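自制桌面机械臂:夹小足球 图集

Tovau 共享工坊,七月
整理:Evdokia Karamanlidis
分享 12 · 评论 127

本页是 Bakus 机械臂的装配与调试图集。整机在 Tovau 工坊的公用工作台上组装,大部分结构件自制,关节舵机和控制板外购。任务很单一:从桌面任意位置夹起一只小足球,放进球门。选这个任务,因为球会滚,接触面小,夹爪的对中误差和闭合速度都会直接暴露出来。

手臂为六自由度,底座用四颗 M5 螺栓压在铝板上,铝板再用两个 G 形夹固定在桌沿。上一版只用一个夹子,大臂快速回摆时底座会转一个小角度,标定随之作废。改成两个之后复测三次,零位没有再漂。

腕部装一只小相机,朝向夹爪前方,两指始终留在画面下部。这样做有一个好处:指尖在图像里的位置是已知的,不需要另贴标记就能核对相机有没有松动。以下两张都出自腕部相机,未做裁切和调色。

一、对准

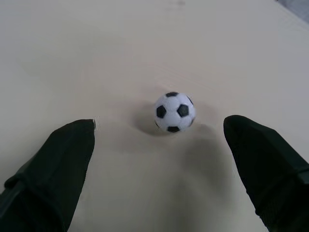

两指张开,球位于指尖前方。开口明显宽于球径。

球是黑白拼块的常规花纹,尺寸接近桌上足球用球。检测程序最初按颜色分割,白色拼块与米色桌面的亮度差太小,轮廓经常缺一块。后来改为先找黑色五边形,再由几块五边形的位置拟合外圆,稳定得多。拟合不要求看到完整的五边形,边缘上被压扁的那几块权重调低即可。

阴影是另一处麻烦。手臂自身的影子会落在两指之间,与球底的阴影连成一片,早期版本把这片灰色也算进球里,圆心被往下拉。目前的处理是在拟合之前扣掉低饱和度的灰色区域,再检查圆度。圆度不合格就抬高腕部重拍一次,连续两次不合格则放弃本轮,回到起始位。

夹爪参数记录如下,供同样在做的人参考:
张开量:满行程
闭合方式:先快后慢,接近球径时降速
力控:读舵机电流,超过阈值即停
阈值:127(控制板原始读数,未换算)

阈值不宜照抄。舵机批次不同,读数差别很大。我们手上两只同型号舵机,空载电流就不一致,换件后必须重测。另外不要用位置到达作为夹紧的判据,指面有弹性,位置到了不代表力够了。

二、场地与球门

场地部分没有专门制作,用的是现成的小尺寸球场垫,绿色条纹底,印有中圈和禁区线。白线对检测有干扰:中圈在斜视角下呈扁椭圆,和球的轮廓在某些高度上会被混淆。解决办法是给候选圆加一个内部纹理条件,没有黑色块的一律剔除。

球门为白色细框加白网,网眼细,桌面能透过来。深度估计在网面上基本不可用,因此球门位置不靠视觉测量,在程序里写成固定坐标,每次开机后手动点动到门前核对一次。

放球动作分三段:移到门前上方,下降,张开。下降段限速。张开速度过快时指面会把球带偏,滚出门外,这一点在 Semwal 版夹爪上尤其明显,那一版指面太黏。现用指面两侧对称,张开时两指同时离开球面,偏移小得多。

从较高位置看,夹爪、球场垫和球门可以进入同一画面,球门内的球隔着网也能辨认。右指尖指向球场垫左下侧的边缘,左指朝向球门下方的空桌面。

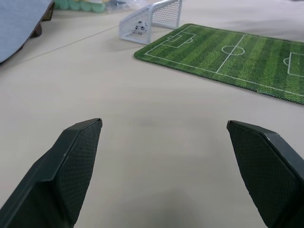 三、运行记录与待办

七月累计完成 2,000 次抓取循环,其中 1,983 次夹起成功。失败的十七次里,多数是球停在白线上被漏检,其余是夹住后在抬升段滑脱。滑脱全部发生在下午连续运行之后,怀疑与舵机温升有关,尚未单独验证。

待办:
1. 腕部线缆改走内侧。目前腕关节转到极限时会拉扯相机插头。
2. 指根螺丝加防松胶。
3. 把球门固定坐标改为配置文件,现在写死在主程序里,换桌子要重新编译。
4. 测试 Dinusberg 减速器,替换二轴。现有减速器回差偏大,大臂伸直时末端晃动肉眼可见。

二轴更换后需要整机重新标定,届时本页的参数全部失效,会另开一页。图纸和指面的打印文件放在工坊共享盘的 Bakus 目录下,命名以版本号结尾,请取数字最大的一份。借用手臂前先在工坊登记本上写明时段,用完断电,大臂收回到折叠位。

评论 127 · 收藏 12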